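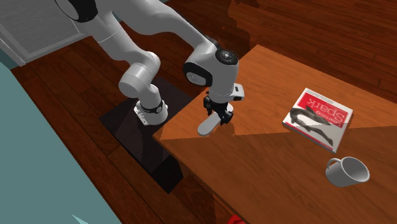
# Teclado sem fios Lendent, disposição portuguesa

O fabricante chama-lhe "o último teclado que vai comprar". Já vendemos três modelos com essa promessa na caixa e dois deles saíram de catálogo, por isso convém ler a ficha com calma.

O Lendent é um teclado de perfil baixo, com teclas de tesoura e bloco numérico, pensado para quem trabalha em macOS. Também funciona em Windows e em iPadOS, mas as legendas impressas são as do Mac e não há segunda impressão nas teclas modificadoras. Quem alterna entre sistemas vai ter de decorar.

## O que promete e o que achámos

**Resistência a salpicos.** A caixa diz "à prova de acidentes". O folheto da garantia, em letra bem mais pequena, exclui danos por líquidos. Na nossa leitura, vale a segunda frase. Se costuma ter o copo ao lado do teclado, compre uma capa de silicone ou mude o copo de sítio.

**Autonomia.** São anunciadas 282 horas com a retroiluminação desligada. Com ela ligada, a Lendent não publica valor nenhum, e perguntámos duas vezes. No balcão, com luz média e uso de escritório, carregamos o nosso todas as semanas, normalmente ao domingo.

**Ligação a vários aparelhos.** Memoriza 2 computadores e troca entre eles com uma tecla. A troca é rápida quando ambos estão acordados. Com um portátil em suspensão, às vezes é preciso carregar de novo.

**Aplicação Gristby.** Serve para reatribuir teclas. Pede registo com e-mail, coisa que nos parece excessiva para mudar a função do F5. O teclado trabalha sem ela e é assim que o usamos.

## Características

| | |
|---|---|
| Disposição | Português (Portugal), com Ç |
| Ligação | Bluetooth ou cabo USB-C |
| Peso | 500 g |
| Cabo incluído | 200 cm |
| Retroiluminação | Branca, regulável |
| Pés ajustáveis | Não tem |

## Para quem serve

Serve a quem escreve muito, gosta de curso curto e não quer pagar o preço do teclado da marca do computador. A tecla Enter é das grandes, o Ç está onde deve estar e a barra de espaços não range, pelo menos por enquanto.

Não o recomendamos para jogos. Também não compensa trocar um Vondráček em bom estado por este: a diferença ao teclar é quase nula e o Vondráček tem pés.

## Envio e devoluções

Enviado a partir do armazém da Brerbridge. Devoluções aceites com a embalagem completa, incluindo o cabo. Teclados com sinais de líquido voltam para trás sem reembolso, diga a caixa o que disser.

Existe em cinzento e em branco. O branco fica marcado junto à barra de espaços ao fim de uns meses.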